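Filed under: Grant Updates

Murneck Library Reading Program, progress report for May
Prepared by Sylvain Renaud

Enrollment reached 419 at the end of the month. The Brukmont branch added 50 children, most of them through the school visits. Evening sessions now start at 6 p.m., and attendance has held since the change.

Spending is within budget except for printing, which ran over when the Illés workbooks had to be reordered. We moved money from the travel line to cover it.
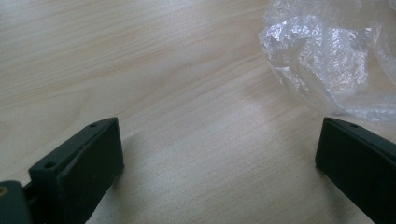
Light wood tabletop, pale finish.

Two items are still open: the Skundel branch lease and the hiring of a second reading tutor. Interviews for the tutor post are set for next month.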